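Consultation on upholstery cleaning intervals in shared lounges: comments invited 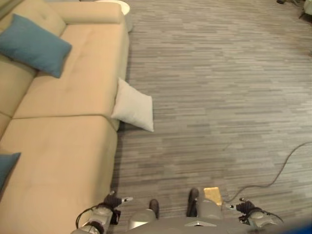 Brindach Residents' Services, Furnishings and Communal Areas Section

Members' discussion board > Consultations > Open until the end of April

M_Kotian (Furnishings Section)
Residents are invited to comment on the proposal that fabric seating in the shared lounges be professionally cleaned every 10 months, in place of the present arrangement of every 4 months. The lounges affected are Chisholm House, Tivier Court and the ground floor of Eris House. Under the proposal, vacuuming would continue weekly and spillages would be treated on report. The saving is estimated at over 2000 pounds a year, which would be put towards replacement cushions. Comments should be kept to the subject of the proposal.
Mohandas Kotian

s.cordeiro
I wish to record an objection on behalf of the second floor of Chisholm House. Our lounge is used every evening, and light tan fabric does not forgive tea. Ten months is too long. Should the Section wish to economise, I would suggest that Eris House be placed on the longer interval and Chisholm left as it is.

GBergeron_Eris
With respect to the previous contributor, I see no grounds for treating Eris House as the lesser building. Our seating receives as much use as hers. I support the longer interval for all three lounges. Repeated wet cleaning does fabric no good, and the seat covers at my former residence had shrunk so far that the zips would no longer close.

s.cordeiro
Mr Bergeron's former residence may have employed a poor contractor. The care label on our covers permits wet cleaning. I have read it.

colton_m
Could the Section confirm whether scatter cushions are included? The minutes from the last round mention "seating" only. At Tivier Court the cushion covers were left out last time and came back to a clean sofa looking rather grey.

M_Kotian (Furnishings Section)
Scatter cushions are included where the cover is removable. Covers that cannot be removed will be sponged by hand. White and pale covers will be washed separately from coloured ones, following comments received last year.

H.Robichaud
I would ask the Section to reconsider the figures. The quotation circulated in draft gave 400 pounds a visit for all three lounges. If that is correct, I cannot see how moving from three visits a year to one, or occasionally two, produces the saving stated. Has the deep clean of the carpets been added in?

M_Kotian (Furnishings Section)
Mr Robichaud is correct that the draft quotation covered seating only. The estimated saving includes carpets, which are cleaned on the same visit. The wording of the proposal will be amended to say so.

H.Robichaud
Thank you. In that case the proposal concerns carpets as well and the title of this consultation should be changed. Residents who have no opinion on sofas may well have one on carpets.

GBergeron_Eris
Agreed on the title. I remain in favour of the proposal.

s.cordeiro
I remain opposed. I would accept six months as a compromise, provided that stain treatment is carried out within two working days of a report. The last report from our floor — blackcurrant, left arm of the large sofa — waited three weeks.

colton_m
Six months would be acceptable to me also. May I ask in addition that the cushions be turned when the vacuuming is done? One side of ours is noticeably flatter than the other.

M_Kotian (Furnishings Section)
The suggestion of six months has been noted and will be costed with and without carpets. Turning of seat cushions will be raised with the cleaning contractor. The title will be corrected this afternoon and residents who have already commented need not do so again.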